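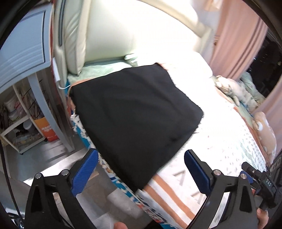 Questions about bedding and bedroom care

These are the questions that guests and tenants of the Jeninari rooms write to us most often. The answers are by Iraís Solís, who takes care of the linen. Last changed on February 12, 2023.

How often should I change the sheets?
Every week in summer, every ten days in the cold months. If you sleep with a stuffed toy on the bed, wash it together with the pillowcase, in a closed laundry bag.

Can I wash black fabric with a striped or printed sheet?
Please do not. Black cloth gives color for the first three or four washes, and a white sheet with peach and gray stripes will become gray all over. Wash the black piece alone, in cold water, and turn the spin down.

The edge of my fabric square is fraying. Is it spoiled?
No. Cut the free threads with scissors — do not pull them — and fold the edge two times before you sew it. If you have no machine, a simple hand stitch is enough for a cloth which is not washed often.

How do I fold a big square alone?
Lay it flat on the bed and make it straight with the mattress before the first fold. If it lies diagonally, the corners will not meet and you must begin again. Fold in half, then in half again, and press the air out with your hand.

How do I clean a padded headboard?
Use the soft brush of the vacuum cleaner once in a month. For spots, mix 200 ml of warm water with a few drops of dish soap, put it on a white cloth and touch the spot lightly. A cream color shows water rings, so dry the place at once with a towel.

Where do I keep the extra blankets?
On the bed in the day, if you like it so, but folded. In March we collect the heavy ones and store them until autumn.

What can stand on the shelf under the nightstand?
Light things: a bucket, a bag, a clear container with a lid. Leave some space for the broom to pass.

I need another pillow. Whom do I ask?
Write to Faustino Magaña, room 221. He has the key to the linen closet and answers in the evenings, normally before nine.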